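Home | Modules | Timetable | Handouts | Staff | Search

Planning and Paying for Equipment
Handout 4: the two-armed handling cell
Module notes, Anselmo Teixeira, 8/2/18

Last time we finished with the idea that the price on a quote is the start of a budget. Today we put that to use on something I really enjoy teaching, a robot cell that packs everyday household goods into a bag. Keep your copy of the Gruketti quote beside you while you read, as I refer to its line numbers (the ones in the left margin, which are theirs and not mine).

The task for the cell is easy to say. Items lie on a table. The arms pick them up one at a time and put them in a paper bag. A person could do it while chatting to a friend, so it is tempting to think the equipment list will be short. Write your own list before going on, and then compare it with mine at the end. 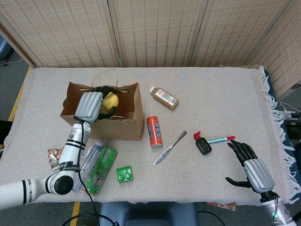 Start every plan with the work and leave the catalogue shut for as long as you can bear it! I mean this very seriously, and it is where most of last year's coursework lost marks. The first document in your file should be a list of the things to be handled, with their shapes and surfaces, and beside each one a note of what it asks of the hand. A rounded yellow fruit has to be gripped from above and lowered between the sides of an open bag, so the hand and part of the wrist must fit through that opening too. A butter knife lying flat on woven cloth is another matter altogether, very thin and with hardly any edge to get hold of. A crumpled wrapper changes shape as soon as you press on it. Once you have such a list you can ask suppliers a proper question, and you will be surprised how much better their answers get.

Choosing the hands

Students often spend all their effort on the arm and pick the hand in the last ten minutes. Please do it the other way round. The hand decides what the cell can hold, and it is the part with the most small moving pieces in it. In our worked budget the hands have their own heading, split into purchase, spares and repair. I would always plan for a spare finger set from the first day. Check the delivery time for spares as well as the price – our Tunico example allows 60 days, and a cell standing still for that long costs you far more than a drawer of fingers.

Jointed fingers cost more than a simple two-jaw gripper. Are they worth it? With a mixed set of goods I think they often are, but your report has to show it item by item. If nine tenths of your list could be managed with two jaws, say so, and put a price on the remainder.

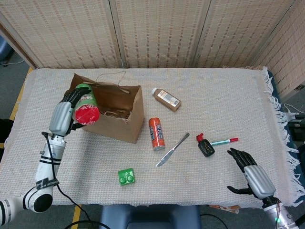

Fig. 2. Green container with a red lid, held at the paper bag by the left hand.

Things that never make it on to the first list

Shivam Awasthi went through the draft budgets in May and kept a tally of missing lines. The commonest were these:

- cables, and something to keep them tidy
- floor marking
- screens behind the work area
- a table of the right height, and a covering for it
- replacement bags and goods, bought again and again
- staff time for resetting the table between runs

The last two are running costs and belong on the yearly sheet. In the Kashyap exercise the consumables come to 1,626 over the year, which looks small next to the arms until you notice that it comes back every year and the arms do not. Bags tear, packets get squashed, fruit goes soft. Put them in from the start and your finance office will love you for it.

Staff time is harder. Take a reset of 4 minutes and 70 runs, and work it out for yourselves before the seminar. Then decide whether you would rather pay for that time or do fewer runs with a better chosen set of items. Both are good answers if you can defend them.

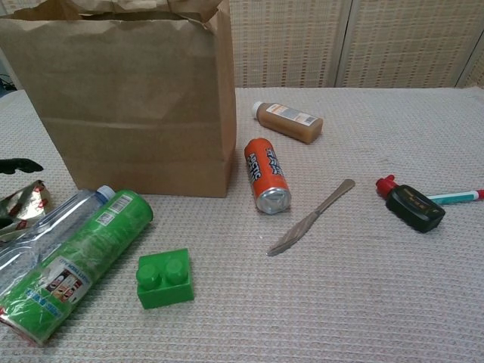
It also helps to sort your spending by when you must commit to it. Arms and hands are ordered early and are hard to send back. Tables, screens and lighting can wait until the arms are on site and you have seen how far they reach. Goods for handling can be bought the week before. I like to draw this as a simple line across the page, with the money due written under each point – a five-minute job, and lovely to have in your hand at a meeting.

For the seminar

1. Bring your item list, with one note on the hand beside each entry.
2. Mark the three lines in the Gruketti quote that you would question, and write the question out in full.
3. Read the Stultura case, pages 4 to 9, and find the cost that was counted twice.
4. Rework the yearly sheet with the hands repaired once and then with them repaired twice.

Spare copies of the budget sheet are in the tray outside my room.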